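Evaluación del comportamiento térmico de bolsas isotérmicas reutilizables de tela no tejida

Proyecto de fin de asignatura. Materiales y Envases
Autoras: Parveen Jafri y Zubaida Usmani
4 de junio de 2024

1. Objeto del trabajo

Se estudia la capacidad de las bolsas isotérmicas de bajo coste, con exterior de tela no tejida y forro interior metalizado, para retrasar el calentamiento de alimentos refrigerados durante el trayecto entre el comercio y el domicilio. El ensayo se limita a bolsas de tipo tote con asas largas, sin refuerzo rígido. Quedan fuera del alcance las neveras portátiles y las mochilas térmicas.

El trabajo compara tres modelos, designados en adelante por el nombre comercial: Kolen, Nekamura y Rajput. Como referencia se utiliza una bolsa de algodón sin forro.

2. Construcción de las bolsas

Los tres modelos comparten el mismo esquema constructivo. El cuerpo se forma con paneles laterales cosidos a un panel de fondo y el borde superior se remata con un doblez. El forro se une al exterior en las costuras perimetrales y queda suelto en el resto de la superficie, de modo que entre ambas capas se forma una cámara de aire de espesor variable. Esa cámara depende del grado de llenado: con carga completa el forro se comprime contra la tela y el espesor disminuye.

La tela no tejida tiene función estructural y su contribución al aislamiento es secundaria. La lámina metalizada reduce el intercambio por radiación y actúa como barrera frente al aire exterior siempre que no esté perforada.

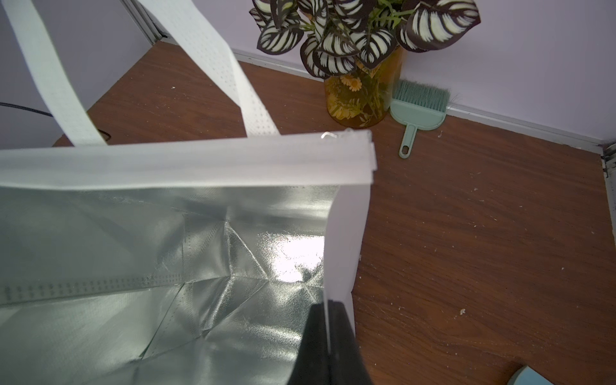

Las costuras interiores constituyen el punto débil del conjunto. Cada puntada atraviesa la lámina y deja un orificio por el que puede circular aire y, si hay condensación, también agua. En el modelo Rajput la costura de unión con el fondo se realiza con puntada larga, lo que reduce el número de perforaciones pero deja holgura entre paneles. En Kolen y Nekamura la puntada es más corta y la unión queda más tensa.

El segundo punto débil es el cierre. La cremallera no es estanca en ninguno de los modelos, y los extremos quedan abiertos unos milímetros junto a las esquinas.

3. Método

La carga de ensayo consistió en una botella con 1000 ml de agua y un recipiente cerrado con 600 g de yogur natural, enfriados a 4 °C durante la noche anterior. Se colocó una sonda en cada envase y una tercera en el aire interior, sujeta al forro con cinta. El registrador, modelo Banumlow, tomó una lectura por minuto.

Las bolsas se depositaron sobre una mesa del laboratorio, con la cremallera cerrada y sin contacto entre ellas, a una temperatura ambiente de 24 °C. Se realizaron dos series: una sin acumulador de frío y otra con un acumulador de 280 g situado sobre la carga. Cada serie se repitió tres veces por modelo.

El criterio de fin de ensayo fue que la sonda del yogur alcanzara 8 °C.

4. Resultados

En la serie sin acumulador, las tres bolsas forradas superaron a la referencia de algodón en todas las repeticiones. Kolen y Nekamura dieron curvas casi superpuestas. Rajput se calentó antes, con una diferencia apreciable a partir de la primera media hora.

En la serie con acumulador las diferencias entre modelos se redujeron. La posición del acumulador tuvo más efecto que el modelo: en una prueba adicional con el acumulador en el fondo, la temperatura del aire interior fue más alta en la zona de la cremallera.

Una repetición de Nekamura se descartó por desprendimiento de la sonda de aire. Se repitió al día siguiente en las mismas condiciones. El conjunto final de datos contiene 644 lecturas válidas por sonda para la comparación principal.

5. Discusión

Los resultados son compatibles con la hipótesis de que las pérdidas por el cierre y las costuras limitan el rendimiento más que la propia lámina. No se ha podido separar el efecto de cada vía. Para ello habría que repetir las series con las costuras selladas con cinta de aluminio, modificación prevista para la entrega de diciembre.

Tampoco se ha evaluado el envejecimiento. El plegado repetido arruga la lámina y podría agrietar el recubrimiento en las aristas. Se propone un ensayo de plegado manual con inspección al trasluz cada diez ciclos.

6. Reparto de tareas

P. Jafri: montaje de sondas, registro y tratamiento de datos. Z. Usmani: descripción constructiva, preparación de las cargas y redacción de los apartados 1, 2 y 5.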